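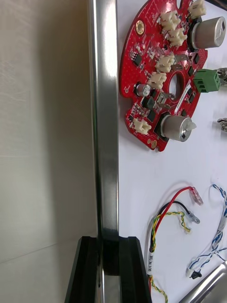

So my project for the semester was moving our club's mailing list off the old Plotska server before it died on us (it was close!). I had 85 member addresses and 11 years of archived messages, and I figured the archive would be the hard part. Nope, it imported overnight. What ate up most of September was duplicates. The import script gave every message a new ID, so people's mail programs downloaded the whole lot again.

I ended up writing a little Python filter that matches on sender, subject and time sent, and ran it on batches of 1000.
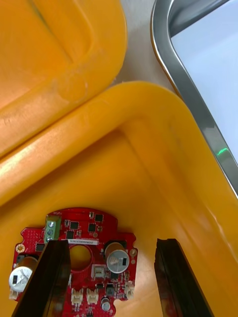

Rizwan Awan read my draft and asked why I hadn't just kept the original Message-ID header, which the script can do with one setting. Fair point, I missed it in the manual. I tested it on 20 messages and got zero duplicates, so the filter is now in the appendix.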